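Reference > Robotics > Bench methods > Paired-arm plug trials
Reading time: 2 min

Paired-arm plug trials are a friendly old way of comparing robot fingers, in which two arms share one table and are asked to handle ordinary chargers and sockets. The Harkum version, first written up by Fenna Hoekstra one April, sets 15 attempts for each finger type.
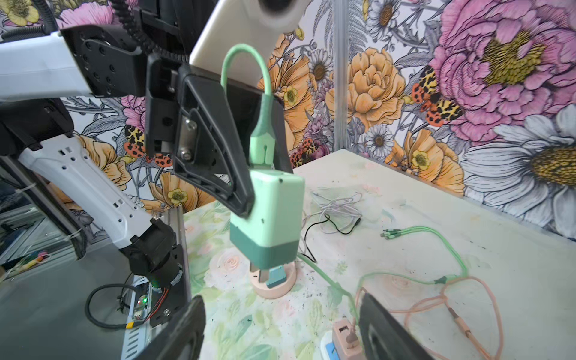
Prongs are a good test, as anyone who has fumbled behind a sofa will know, and a small tilt in the grasp matters a great deal once they near the slots. 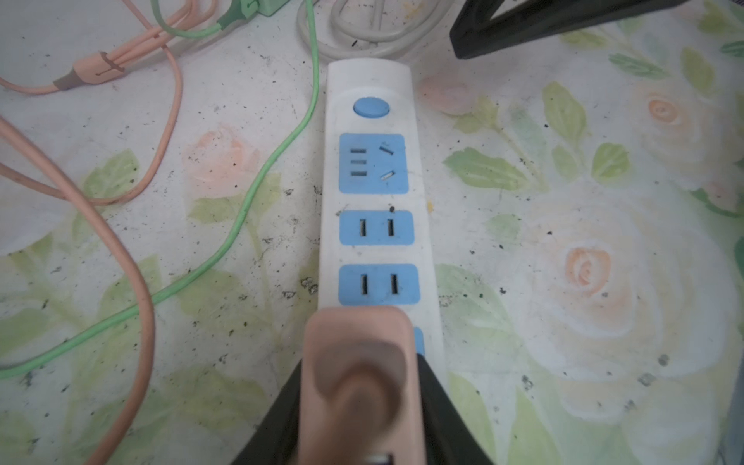
Harkum Gripper Comparison Group

Soft pads forgive a crooked approach, though they do hide a bit of the wrist camera's view, and Hoekstra gives that drawback plenty of room (rightly!). 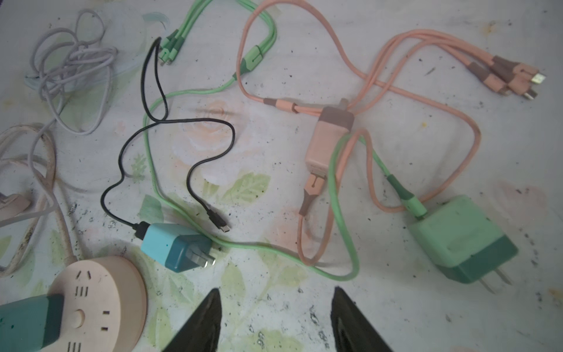
Chargers and multi-head cables above open fingers.

Loose cords are usually scored apart from plugs.

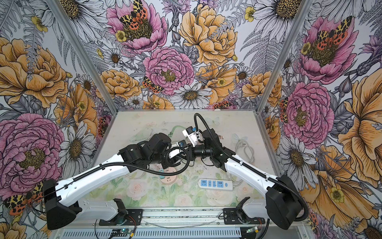
Lies Van Dijk later added handovers between the arms, bringing the full set to 36 attempts.

Contact the editors | Back to top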